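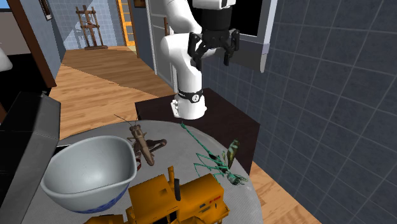 A sorting cell in simulation, with a bowl, insect models and a toy vehicle on the round table.

Drukwood sorting hall

The Drukwood sorting hall is a workplace for returned toys and teaching models in the town of Drukwood. It is run by the firm Vieira, which lends such items to schools and nurseries and takes them back at the end of each term. The hall is known mainly for its gradual change from hand sorting to sorting with robot arms, and for the agreement between the firm and its staff which came before this change.

Background

Before automation, all returned goods were emptied on long tables and sorted by hand. A sorter had to recognise each item, look for damage, and place it in the correct tray for cleaning or repair. The work was light but repetitive. Many workers complained of pain in the neck and shoulders, especially in October, when the summer loans came back together with the first returns of the new school year.

Vieira first tried a conveyor with fixed pushers. This was given up after one season. The goods were too different in shape: a bowl could roll, and a model insect with thin legs could be caught under the pusher and break. The conveyor was sold, and the hall returned to hand work.

Introduction of the arms

The present system is called Zirko. It consists of robot arms with two-fingered grippers, each serving one table, and a program which decides where and how an item should be held. The first 2 arms came into daily use on 7/1/18. Vieira had prepared the layouts in simulation, so that the program could be tested on virtual objects before any real ones were put at risk.

The simulated rooms do not copy the hall. They are built as ordinary interiors with different floors, walls and furniture, and the objects in them are changed often. The purpose of this variety is to make the program less dependent on one background or one kind of light. Models of insects are used frequently in these tests, as their legs and antennae are difficult to grip safely. Toy vehicles are considered easier, although small parts on the roof can lead the gripper to a poor hold.

On a normal shift, the arms handle 600 items. Fragile pieces and anything which the program does not recognise are left on the table for a person.

Changes in the work

The job of sorter was not removed, but its content became different. Staff now spend most of the shift on three kinds of task: checking the trays filled by the arms, dealing with the items left over, and teaching the system new objects. For the last task a worker places the new item on a table in several positions and marks on a screen the parts which must not be touched. This was at first done only by technicians. It was later given to the sorters, who knew better which parts usually break.

The number of repairs caused by sorting went down in the first year, according to the firm. Complaints of shoulder pain also became fewer. At the same time workers reported new difficulties. The pace of checking is set by the arms, and a person who stops for a moment finds several full trays waiting. Some of the older staff also found the hall less sociable than before, because the long shared tables had been replaced by separate places.

After discussions, Vieira added a pause button at every checking place. It stops the feeding of new items without stopping the whole line, and its use is not recorded by name.

Agreement with staff

The agreement states that no permanent sorter may be dismissed because of the arms before 2040. It also gives every sorter the right to paid training, and a higher wage grade to those who teach the system. Temporary posts are not covered. The number of seasonal workers taken on in autumn has fallen, and this remains the most criticised part of the change. The local paper, the Skultier, has written several times on the subject, mostly from the side of students for whom the hall had been a usual first job.

Later development

A second room was opened for the repair of wooden toys. It has no arms, and sorters may ask to work there for part of the week. A plan to let the arms also pack outgoing boxes was tested in simulation and then postponed, as the program often left too much empty space in the box. Packing in Drukwood is still done by hand.

See also

Industrial robot
Toy library
Simulation in robot training
Working conditions in warehouses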